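From: Zulema Quiroga
To: pantry-and-shelf list
Date: Monday, September 16, 2024
Subject: Re: [pantry] gray cabinet, what lives on top?

Bautista Benítez wrote:

> Has anyone settled on what goes on the counter and what goes in the drawers? We inherited one of those three-drawer units and I keep piling everything on top until there's no room to slice bread. Ulises says drawers for food, shelf for tools. I say the opposite. Also, do you keep fruit out? Ours rolls.
>
> And is anybody still using the Bitar labels or did they all peel off?
>
> Bautista

Bautista, I love this question! I've been rearranging the snack corner at Vullano since August and I could talk about it all day (Hortensia has asked me to stop, so now you all get it).

I'm with Ulises, mostly. Food you open every day goes in the top drawer, refills in the middle one, and the bottom drawer gets the awkward stuff, the big bags and spare lids. But the top of the cabinet is where I've changed my mind completely. I used to want it bare. Now I let a few things stay out, as long as they're things people will finish by the end of the day. One piece of fruit, one drink, one open bag. If a second bag shows up, the first goes in the drawer with a clip on it.

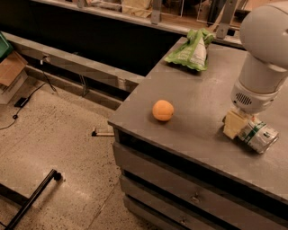 *Snack corner at Vullano: orange, green bag, silver can with the green stripe.*

About fruit rolling: ours did too, until I quit putting it near the front. Any cabinet top that has been leaned on for years has a slope somewhere. Put a marble down, see which way it goes, and you'll know where your orange will end up. On ours the drift is toward the drawers, so I tuck a folded dish towel under the fruit on busy days. A saucer is fine too but then somebody washes the saucer and puts it away and you're back where you started.

Cans are easier. Stand them up and forget them. My only rule is that they don't go on the shelf behind, where the paper bags are, because the one time a can leaked up there I threw out almost 600 tea bags, and I'm still sore about it. Good tea, too!

Now jars. I'm a jar person, I admit it. Clear glass, metal lid, label low down so the contents show above it. I tried putting labels on the lids when we had them in the deep drawer at Hukbridge and that worked beautifully there, because you look straight down at them. On a counter or a shelf it's hopeless, you end up picking up every single one.
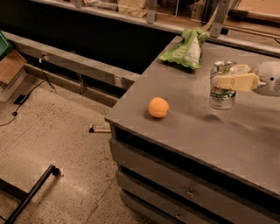 As for the Bitar labels, yes, I still have them, and no, they haven't peeled. I wipe the glass with a little vinegar first and leave it overnight. The roll of 200 lasted me through all the dry goods with plenty left over for Uriel's spice project, and he goes through labels like candy. If yours are coming off, try them on a jar that hasn't been through the dishwasher lately.

Bags are the part I haven't solved. A half-eaten bag of chips never sits nicely. Fold it, and it opens itself. Clip it, and the clip walks off. I've been shoving ours to the back of the counter with the top folded over, and for something that will be gone by four o'clock that's plenty. For longer than a day I pour what's left into one of the Pikari tubs, which stack so well that I bought a second set.

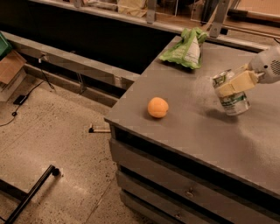

One more thing on drawers, and it's a small one: tighten the knobs before you load them up. I put it off for weeks and then had one come away in my hand with the drawer stuck halfway. Two turns with a screwdriver and it was fine.

Bautista, measure the inside depth of your middle drawer before you buy any tubs. Mine comes to 331 mm and the long Pikari ones just fit. If yours is closer to 256 you'll want the square ones, and I have two spares you can try first. I can drop them off with Ulises.

And do tell us which way the marble rolls!

Zulema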